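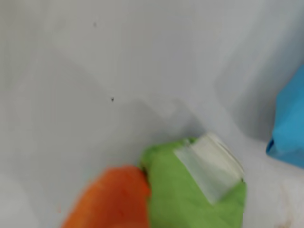 The Band Page Is Not a Genre

Every few weeks a music site tells me that some new act sounds like four older acts. Last Saturday it was Plistia, a trio whose first record, Skutport, was described in one review as dreamy, woozy, sun-faded and lo-fi, all before the end of the first paragraph. I bought it anyway. It is none of those things. It's a fairly dry guitar record with the vocals turned down too low.

I don't blame the reviewer much. I've read the press sheet, which the label Gilteck put up on the band's page, and most of those words are sitting right there. What bothers me is how little happens between the sheet and the review. Somebody got the songs a week early and came back with the adjectives they were sent.

People will say it doesn't matter now that anyone can hear a song for free before spending money. I don't buy that. I have a job and a bad commute, and I'm not going to sit through 200 new songs a month to find the one I like. Somebody has to do the sorting. If writers won't, a playlist will, and the playlist has even less to say about why.

The playlist people love a number, too. Plistia's single had 2228 plays the morning I looked, and a site that had ignored the band in spring was calling it "quietly huge." Huge to whom? A room like Berge holds 700 when they take the chairs out, and I've seen good bands with far more plays than that fail to fill the front half of it. A play is somebody not pressing skip. It may be somebody in the shower.

Then there's the lo-fi business. Hiss used to mean you couldn't afford to get rid of it. Now it's a setting, and I can hear it being switched on at the start of track two and switched off for the chorus. Fine, plenty of great records are full of tricks. But I wish one review had said whether the trick helped the song. On "track two" I think it hurts. The bass line is the best thing on the album and it sounds like it's coming through a couch.

I went back through 19 reviews of the record. Three mention the bass. One mentions the drummer, and only to say there is one. Nearly all of them find room for the sun.

I'd take a bad review from a person who listened twice over any of them. I'd probably have bought the record sooner.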